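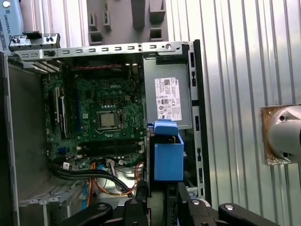 Cudelora is a bench service for small shops that strip and sort used desktops with a robot arm. It supplies the gripper fingers, a library of part routines and a monthly update. These tips cover case preparation, where most failed cycles begin. Lay the tower on its side with the cover off and the whole board in reach. Take the heatsink off by hand before the cycle starts, so the processor sits bare in its socket with the metal frame and lever clear, as on this Dell board. The routines do not handle heatsinks.

Cables. The fingers catch on loops. Thick black bundles should lie below the memory slots, and thin colored wires should be tied down or unplugged. A zip tie every 2 inches is enough.

Power supply. Unplug the tower from the wall and let it stand 10 minutes before opening it. Leave the supply in the case for the first pass. Do not open the supply itself.

Memory. Open the latches at both ends by hand if they are stiff. The standard fingers pull straight up and will not work a latch that sticks.

Drive caddies. Plastic caddies vary more than boards do. The March update lists 182 case models, and the caddy release is marked "manual" for more than 24 of them. Check the list first.

Finger pads. Wipe with a dry cloth between cases. Alcohol hardens the pads supplied with the Wornmont kit. The Gunawan pads tolerate it but grip bare metal less well.

Lighting. Shiny metal under the board throws glare into the wrist camera. Move the lamp to one side and run the test view again.

Support is by email and slow in the afternoon. The Beto plan adds a phone line. Spare fingers ship in pairs only.

Page kept by Evaristo Mazza. Corrections go to the workshop address.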